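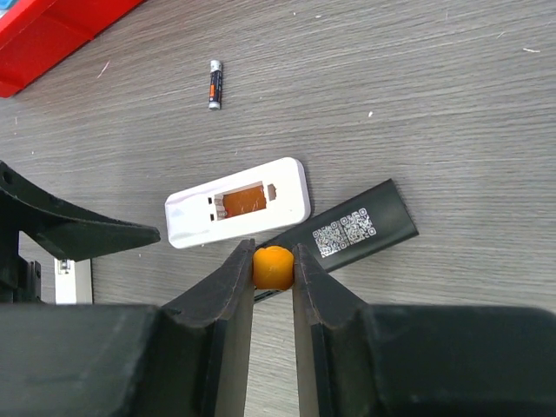 Mei Whitlock thinks the drop at the end of each discharge curve is the holder and has nothing to do with the cells. Her argument is that the step shows up at the same clock time in every channel and cells don't agree with each other that well. She wants the contacts measured before anyone draws a conclusion about Sotia versus Grerneck.

Fair objection. Moved the comparison back a step and spent Friday on the holders.

Setup as it stands. Eight channels, constant current load, cutoff at 0.9 V. Cells are AA NiMH, four Sotia and four Grerneck, all from the August purchase. Logger is the old Wudard unit, one reading per channel every 2 s. Leads are two-wire, so contact resistance is in series with everything we record. I wrote this down in the spring as "negligible" and did not write down why.

Contact check. Brass slug in place of the cell, 600 mA through it, voltage read across the holder terminals with the bench meter. Channels 1 through 5 are all close together and low. Channel 6 is higher and moves when the lead is touched. Channels 7 and 8 are fine until the slug is rotated, then they jump and settle again. Springs on 7 and 8 have a dull ring where the cell seats. Cleaned with isopropyl and a fiberglass pen, repeated, jump gone on 7, smaller on 8. Channel 6 was a crimp. Cut it off and redid it.

None of this gives a step at a common time. A bad spring would show up in one channel and at random.

Went back to the raw logs. The step is there in all eight, same sample number, same sign, nearly the same size in millivolts. Same size regardless of where the cell is on its curve. That points at the reference or the supply in the logger, and Mei is right that it isn't the cells and I think wrong that it's the holder. The run was started at 9 in the morning and the step falls in the late afternoon. Checked whether anything on that bench circuit switches then. The exhaust fan for the soldering station is on a timer and shares the strip. Have not shown that the fan does it. Moved the logger to the wall outlet by the door for the next run and left the fan timer alone so that only one thing changes.

Side note on the load. The set current drifts down as the heat sink warms, mostly in the first part of the run, then holds. It is the same for both brands, so the ranking survives, but the capacity figures will be high if we keep multiplying nominal current by time. Integrate the logged current from now on. The script has a column for it that was never filled in.

Charging. Both sets went through the Maksymiv charger on the slow program, then rested overnight in the drawer before discharge. One Grerneck cell came off early with the charger showing complete. Open circuit voltage was normal next to the others. Marked it with tape and left it in the set. If it comes up short again it gets its own line in the table and stays out of the average.

Resting time was not controlled in the earlier runs. Some cells went straight from charger to load and some sat over a weekend. Those runs can be used to look at curve shape but I would not quote a capacity from them. Moved them to the folder marked old and put a text file next to them saying the same.

Tried a four-wire connection on channel 1 only, with a second pair of thin leads soldered at the holder tabs. Reads higher under load than the two-wire value, as expected, and the offset is constant over the run. Worth doing on all of them. Need more of the thin silicone wire, the spool is nearly out, and the stiff PVC stuff pulls the holders off their standoffs.

To do:
Repeat full run on the wall outlet, same cells, same channels.
Swap brands between odd and even channels for the run after that.
Log the supply rail on the spare input.
Replace springs on 7 and 8, cleaning is temporary.
Order wire.

Mei has the meter until Monday's calibration slot, so the spring replacement waits. The repeat run doesn't need it and is already charging.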